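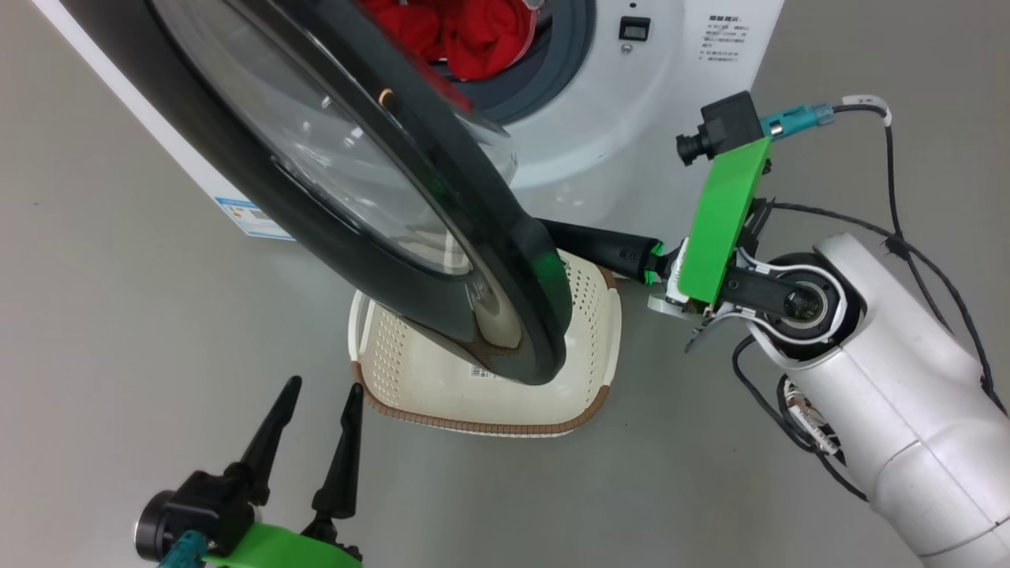 Accueil Montres Conseils Ateliers Contact
Atelier Katona > Conférences > Notes
Par Bianka Szekeres, juillet

Bon, je commence par ma vieille Belmont, je la sors de ma poche et je la fais passer au premier rang ! Bracelet 25 (je l'ai raccourci moi-même, ça se voit un peu).

Ensuite l'étanchéité. Demander qui nage avec sa montre — laisser les mains se lever, ne pas gronder.

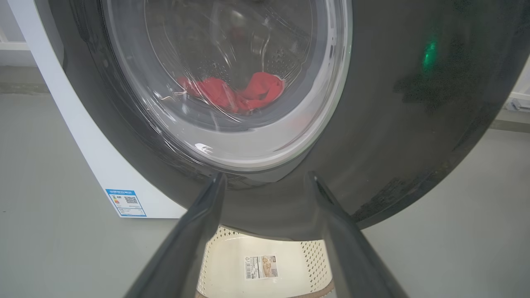

Les joints, donc : je les change tous les ans sur la Jemimlow, et Ayantu Wako m'a promis de prêter sa presse pour la démo. Prix de la Cosier : 69 euros, la révision comprise. Si on me parle du modèle à 910 euros, renvoyer aux questions. Pause café, puis les bracelets en résine.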